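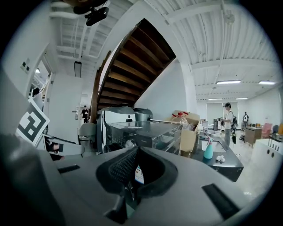

I have been thinking a good deal about what we mean when we say a robot made a mistake, and I have come around to the view that we say it much too quickly. I work at Senine, a small shop in Jondstead where we teach arms to do kitchen chores, and most of our teaching is done by people walking around with a gripper in their hands. You carry it to the counter, you pick up the spray bottle by the sink, you put it down somewhere else, and you do that over and over until you are sick of spray bottles. The gripper is a big gray thing, and off to one side of it, on a white bracket, sits a black-and-white square marker that tells our software how the tool is turned in space. I used to pay that square about as much attention as I pay the license plate on my car. Then in the spring it cost us a cracked oven door and a very bad afternoon, and I have been a changed person on the subject of brackets ever since.

Let me tell it in order, or as near to order as I can manage. We had an arm running, a Batista, the larger of our pair, and its job was to reach past a small countertop oven, take hold of a plastic bottle, and bring it back. It had done this nicely for a while. That week we had given it a fresh batch of lessons, 58 of them, all recorded with the hand-held gripper, and everyone was pleased because the lessons had gone quickly and the clips looked clean. On the ninth try after the update the arm went in low and to the left, caught the handle of the oven, and kept going. It didn't know it had the handle. It believed it was in open air, on its way to a bottle. The oven slid, the door twisted and the glass split, and a colleague who had been standing at the counter with her hip practically against the thing jumped back so hard that she hit the wall behind her. She was fine. She was also very quiet for the rest of the day, and I don't blame her one bit.

Somebody pressed the stop button, of course. It took 2 seconds by the log, and I have had a long time since then to think about how many things an arm can do in 2 seconds.

Now, here is the part that bothers me. The incident form we use has a box on it labeled "cause," and within the hour that box had the words "robot error" written in it. I wrote them! I am not pointing at anyone else. It felt like a perfectly reasonable thing to write. The robot was the one that moved, the robot was the one that hit the oven, and if you had asked a child in the room who broke it, the child would have pointed at the robot too.

It took us the better part of two weeks to find out what had really happened. Partway through that batch of lessons the bracket holding the marker had worked a little loose. You couldn't see it from a step away. You could feel it if you put a thumb on the square and pushed, and it would give, just slightly, the way a tooth does before you are sure it's going to be a problem. From that point on, every lesson told the arm that the hand had been tilted in a way it hadn't been. Exactly 29 of the 58 lessons were bent like this, half the batch, and the arm had studied them as carefully as it had studied the good ones. It did just what it was taught. We had taught it, in all sincerity, that the oven was somewhere else.

So I went back and crossed out "robot error," and then I stood there with the pen, and I couldn't think what to put instead. "Loose bracket" was true but it seemed to let everybody off. Brackets get loose. Anything you carry around a kitchen all day, setting it down on counters and bumping it on door frames, is going to get loose sooner or later. The question that interested me was why we had no habit of checking.

I think the answer is that we had put all our worry in one place. Around the arm we are as careful as you please. There is tape on the floor, there is a stop button you can reach without looking, there is a rule about sleeves and a rule about hair. And then around the hand-held gripper there was nothing, for the very sensible-sounding reason that it can't hurt you. It has no reach of its own. A person is holding it. The worst it can do, we would have told you, is pinch your finger. People leaned on the counter and chatted while someone recorded, and why shouldn't they? It's a friendly kind of work, and one of the things I like best about it is that it happens in an ordinary room with people coming and going.

But the danger had been moved along the line to a later day. The hand-held tool made the mistake in perfect safety and the arm carried it out with a motor behind it. If you only look for trouble where the motor is, you will find it there every time, and you will always be finding it late. I'd compare it to a recipe card with the wrong amount of salt on it, except that nobody was ever hit in the hip by a recipe card.

I know what some people in this line of work will say, because they have said it to me, kindly, over coffee. They say that the arm ought to have felt the handle and stopped. They are right. A Batista can be set up to give way when it meets something it didn't expect, and ours had been set rather stiff so that it wouldn't sag with a full bottle in its fingers. We have softened it since and we live with the sag. They also say that the software should catch a drifting marker all by itself, and the folks at Votby, who look after that end of things for us, have put in a check that complains when the numbers look strange. I'm grateful for both. I sleep better.

Where I part company with my coffee friends is when they go on to say that the problem is therefore solved, and that asking people to fuss over a bracket is old-fashioned. I am in favor of the fuss. A check in the software looks for the kind of trouble we already had. A person with a thumb on the marker, first thing in the morning and again after lunch, is liable to notice something else altogether: a screw that sounds wrong, a pad that is wearing on one side, a label coming unstuck in a place where it could get into the fingers. We have found all of those since the spring, and none of them was on anybody's list.

The thumb test takes no time to speak of, and it has done something else I didn't expect. The people doing the recording have started to treat it as serious work. Before, it was the job you gave to whoever was free, and there was a faint feeling that the real engineers were the ones over by the arm. I don't believe that anymore. Whoever holds that gripper is deciding what the arm will do next month, with somebody standing near it. They ought to be given a decent chair, a proper break when their wrist gets tired, and the right to throw out a morning's lessons if something felt off, without having to prove it to anyone first. That last one cost some arguing. We threw out a whole morning in the first week of the new rule and as far as we could ever tell there had been nothing wrong with it, and I still say it was a good use of a morning.

I would like to see the forms changed, too, and not only ours. Take "robot error" off them. It's a comfortable phrase and it closes the book just when you ought to be turning back a few pages. In September we go over all our safety paperwork, as we do every year, and I'm going to suggest that the box be split so that one part asks what moved and another asks who or what taught it to move that way. I expect to be told that the form is long enough already, and it is, and I'm going to suggest it anyway.

The oven, by the way, is still around. The new door doesn't shut quite flush, and my colleague has asked that we keep it in the lessons.

19/08/2024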